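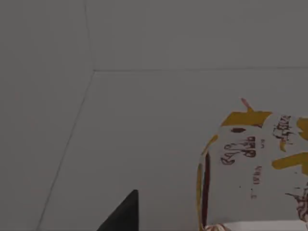 Pale grey panels, thin seams between them.

Notes for the talk — who gets counted, who gets served. 25 mins plus questions. Don't read these out, look up.

START
Thank them for staying past 4. Say straight off, I'm not neutral on this. I have been arguing about the Stotau settlement for long enough that people cross the road.

Question for the room: how many of you have had to prove where you live in the last year? Wait for hands. Don't fill the silence.

THE BASIC PROBLEM
The hill settlements above Stotau were put down as "temporary" when the quarry work started. Families came for one season. Their grandchildren are still there and the word on the form is still temporary.

What temporary means in practice — no piped water from the council main. No vote in ward elections, only in the national one. School place if there's one left over. No title to the house, so no loan against it, so no roof repairs that last.

Say this slowly: 2226 people live there by the residents' own list. The official register has 746. Let them do the sum.

HOW IT HAPPENED
Keep short, last time I lost them here.
— quarry owners wanted workers close but didn't want to pay for a village
— district wanted the quarry rents and not the bills
— the language question. Hill people speak differently, pray differently, so were easy to leave off
Not a plot. More a lot of offices each passing the file on. But the result is the same for the woman carrying water up at five in the morning, and she's entitled to call it what she likes.

THE MARCH PROTEST
Be careful, some in the room will have been on the other side of this.
The road was blocked for three days. Shops in Todeo lost trade. Two buses had their windows broken and that was wrong, say so plainly. No hedging.

Then: the petition before it. 1000 signatures, handed in at the front desk, receipt given. No reply. Second letter, no reply. A delegation went down and was told the person they needed was in a different building. The papers had nothing on any of that. They had four pages on the buses.

If peaceful asking gets no answer and a blocked road gets a minister by lunchtime, what lesson has the state taught? (pause) Leave it there, move on.

THE COMPARISON WITH ZISELL
Zisell was the same sort of place. Same quarry belt, same kind of sheds. It got settled status after a boundary change, almost by accident, it fell into a marginal seat. Within a few years — clinic, bus, tarred road. The people hadn't changed. The map had.

Someone always says Zisell was cheaper becuase it's flat. Partly true. Admit it. Pipes uphill do cost more. Doesn't explain the voting though, a ballot box weighs the same on a hill.

THE VASILAKIS REPORT
Have copy on lectern. Page with the corner folded.
Recommended settled status for any household able to show ten years. Good. But show it how? Rent book, electricity bill, tax receipt. They've no rent books, no meters, and the tax office won't take their money as they have no adress. Of those who applied in the first round 147 were accepted. Read the list of documents out loud, all of it, it does the work for me.

What I'd accept instead: school records, midwife's records, two neighbours swearing to it. Other places take a neighbour's word for far more than this.

OBJECTIONS, quick
"Everyone will claim to be from there." Some might. Check them then.
"The older town communities are poor too." Yes!! They are, and they've been told the hill people are why. Spend a full minute here, this is the bit that matters most for Todeo. Two poor groups set at each other over a standpipe while the quarry rents go elsewhere.
"Why bring it up before an election." When else does anyone pick up the phone.

WHAT I'M ASKING
Ward vote first, before pipes. I used to say it the other way round. Changed my mind — with a vote they can ask for the pipes themselves, and not have people like me doing it.
Open the register again, longer than six weeks this time, and put a desk up the hill so nobody loses a day's pay to queue.
Publish where the quarry rents go.

If short of time drop Zisell, keep Vasilakis.

Questions. Repeat each one back, the hall mic doesn't reach the rear seats. If the bus man is in, let him speak first. Sign-up sheet is by the door, pens in my coat.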